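Rollumwood Storage Basket, Medium

By Priedītis
Sold by Vonberg Home
Item 893
In stock
Ships in 2 business days

I'll start with the name, which I don't love. The supplier calls this the Rollumwood, and customers keep writing in to ask what kind of wood it is. It's a basket. The name came with it and I wasn't given a vote.

The supplier's sheet also says it will "transform the way you live with your things." I have had one beside my couch since February and I live with my things about the same as before. The blankets are in the basket now. They used to be on the floor.

What I can tell you is that it holds its shape when it's full, and that it doesn't snag sweaters, which was my main complaint about the Esula line we carried before it. I was ready to send the first batch back over that. I ran an old cardigan over the rim until I got bored, and the cardigan was fine.

Now the claims I'd take with some salt. "Lifetime quality" is on the tag. Ask whose lifetime. The paperwork we got from Priedītis covers the first year, so that is what we cover too. "Breathable weave" is also on the tag, and I suppose air does get through it, as it does with any basket. Please don't put damp towels in there and expect a miracle.
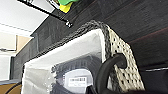 People ask about weight. The maker says it was tested with 2,000 lifts at full load. I wasn't there, and the sheet doesn't say what full load means, so I'm not printing a number. Blankets, yarn, toys, magazines — fine. Firewood, no. A customer in our store wanted it for canning jars and I talked her out of it.

Care: vacuum with the brush attachment. Wipe spills with a barely damp cloth and let it dry out of the sun. Don't hose it down, whatever the video on the maker's site suggests. Keep it off radiators.

Color will vary a little between batches. If you're buying two and want them to match, order them together and say so in the notes box. I do read the notes box.

Price: $131. Yes, for a basket. I said the same thing. You can get one for a lot less at any big store, and if it's going in a closet, I would.

Returns: 30 days, unused, tag on. We pay return shipping if it shows up damaged. If you just changed your mind, you pay.

Questions go to Sarmīte Paulauskas at the order desk, who will give you a straight answer or go measure the thing.

Page last updated Sunday, April 10, 2022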